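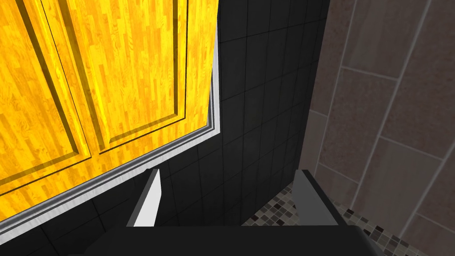 Kelby (programming language)

Reading time: 4 min

Kelby is a statically typed, general-purpose programming language designed by Mingxuan Mao and developed by the Clendine group. It compiles to portable bytecode and is used mainly for server programs and command-line tools. The language is best known for its held blocks, a construct that ties the lifetime of a resource, such as a file or a network connection, to a region of source code. Its syntax is close to that of Java, although semicolons are optional and checked exceptions are absent.

The reference compiler, kelbyc, is written in Kelby. A second compiler, Mamby, is maintained separately and targets small devices.

History

Mao began work on the language as an internal replacement for a set of build scripts at Clendine. The scripts were written in Dai, a dynamically typed language in which open files were closed only when the garbage collector reached them. On long builds the process often ran out of file handles. The earliest version of Kelby was a preprocessor that inserted closing calls into Dai source and reported paths on which a call could be missed.

The preprocessor was replaced by a full compiler when its output became difficult to debug. Enda Doherty joined the project at this stage and wrote the first type checker, which supported local inference but required full annotations on all functions. Kelby 2 relaxed this requirement for private functions and introduced the present module system. It also removed implicit conversion between integers and text, a change that broke a large share of existing programs and led to the release of a migration tool. 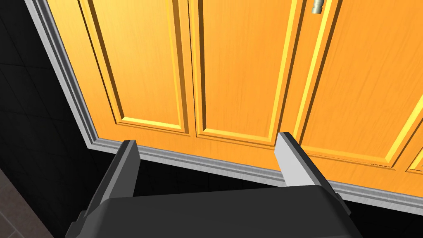
Held blocks

A held block begins with the keyword hold, followed by one or more resource expressions and a body:

hold input = open("rates.txt") {
 print(input.firstLine())
}

When control leaves the body, the compiler calls the release method of each resource in the reverse order of acquisition. This applies equally to normal completion, an early return, and an error raised inside the body. If acquisition of a later resource fails, those already acquired are released before the error is passed on.

A value bound by hold may not be stored in a field, returned from the enclosing function, or captured by a closure that outlives the block. The compiler rejects such code with the message "held value escapes its block". Ownership can be passed on explicitly with the keyword yieldto, in which case the receiving function must declare the parameter as held.

Errors raised by release methods are attached to any error already in progress and do not replace it. Where the body has completed normally, the first release error is raised in the usual way and later ones are attached to it.

Type inference

Kelby infers the types of local variables and of arguments to generic constructors. In the following line the element type of the list is taken from the declaration:

names: List<Text> = List()

Inference does not cross the boundary of a public function. The language guide gives two grounds for this rule: that an exported signature should be readable without the body, and that a change to the body should not alter the interface seen by other modules. An ambiguous expression is treated as an error, and no default type is chosen.
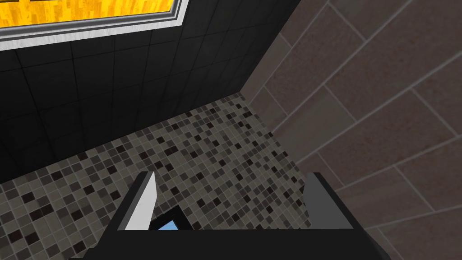
This page was last changed in September.

Standard library

The standard library is divided into 12 modules. The core module is imported automatically and contains the collection types, text handling, and numeric functions. File, network, and process support are placed in separate modules, each of which defines its resource types as held by default.

Collections are immutable unless created through a builder. A builder is itself a held resource, and the finished collection becomes available only after the block closes. Third-party packages are distributed through a public index, which lists around 2,000 entries. Packages are identified by name and major version, and two major versions of the same package may be present in a single program.

Implementations

kelbyc performs parsing, type checking, and escape analysis in separate passes, and writes one bytecode file per module. Mamby combines the last two passes to reduce memory use and omits the process module. Programs accepted by Mamby are intended to compile unchanged under kelbyc, but the reverse does not hold. 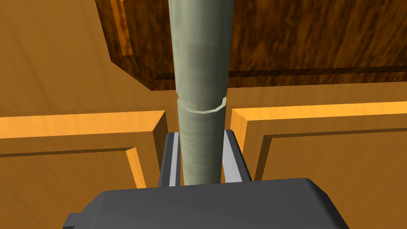
Criticism

Early users objected to the escape rules as too strict, particularly in programs that keep a pool of open connections. The usual workaround was to wrap the whole program in a single held block. The yieldto keyword was added partly in response, though it has been criticized in turn for making function signatures longer. Builders have drawn similar complaints from users who need to inspect a collection while it is being filled.

See also

Dai (programming language)
Mamby (compiler)
Escape analysis
Resource management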